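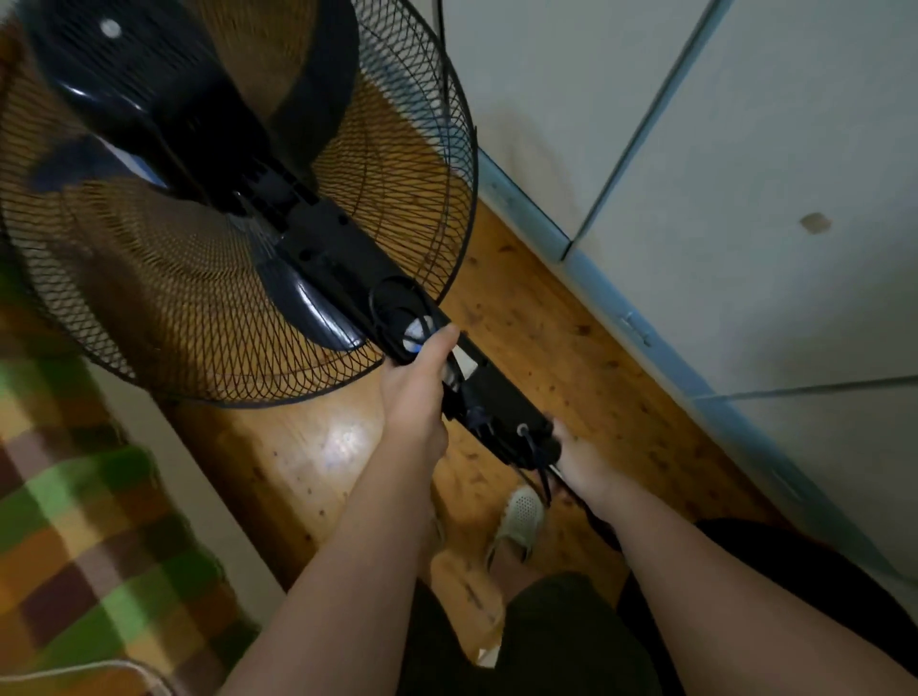

Ticket: Doller pedestal fan, pole sinks and fan leans
Opened: March 2026
Opened by: Dalia Benjelloun
Status: Solved, leaving open for the timer question

What's going on
Hi all! I love this fan and I really want to keep it going. It stands in the small bedroom, in the gap between the bed and the cabinet, and it got us through all of last August. Now the pole won't stay up. I set the height, go make coffee, and when I come back the head has dropped and the whole thing leans toward the cabinet. On speed 3 it also rattles. On 1 it's lovely and quiet.

What I tried first
Tightened the collar by hand with the fan standing up. It held for 16 minutes, then down it went. Moved the fan to the hallway in case the bedroom floor was the trouble. Same lean.

Reply from Pellusar Repairs
Thanks, great details! Please unplug the fan and tip it so the weight is off the pole. Hold it in two places, once on the upper part and once lower down, and don't lift by the wire guard. Then loosen the collar all the way, wipe the chrome tube with a dry cloth, and look for a worn spot.

Update from Dalia
OK, did it, and I learned so much about my own fan! Tipping it is easier sitting down, with the head pointing away from you. Watch the cord, it likes to get in between your hands.
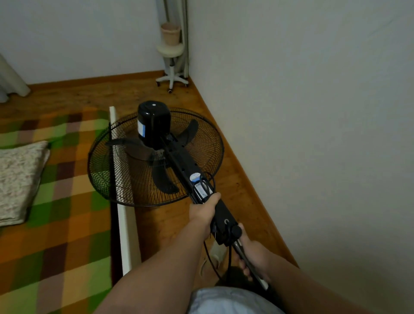
The tube had a greasy patch right where the collar grips it. I'd oiled a squeaky hinge on the cabinet last year and I bet some of it dripped. I wiped it twice, once with a drop of dish soap on a damp cloth and once dry, then pushed the tube back in and turned the collar until it stopped.

I also checked the screw under the base. It took 2 full turns before it was snug, so there's my lean!

Result
Stood it back up in its usual spot and ran it on speed 3 for 50 minutes. The pole didn't move and the rattle is gone too - I guess the loose base was making the noise all along. Very happy with this.

One leftover thing. The timer dial feels stiffer than it used to. It still turns and still shuts the fan off, so I'm not in a hurry.
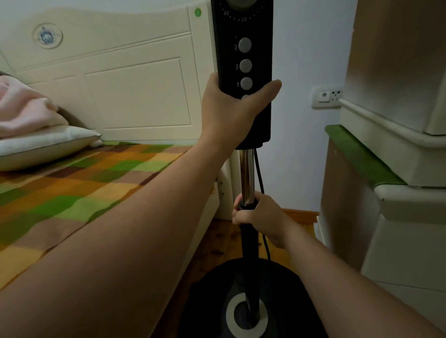

Can I put oil on the timer dial if it feels stiff?
Please leave it dry. Oil can get inside the panel and onto the switch parts. Unplug the fan, brush the dust out from around the dial, and turn it slowly back and forth a few times. If it's still stiff after that, reply here and we'll look up the part.

Dalia: Will brush it this weekend and report back!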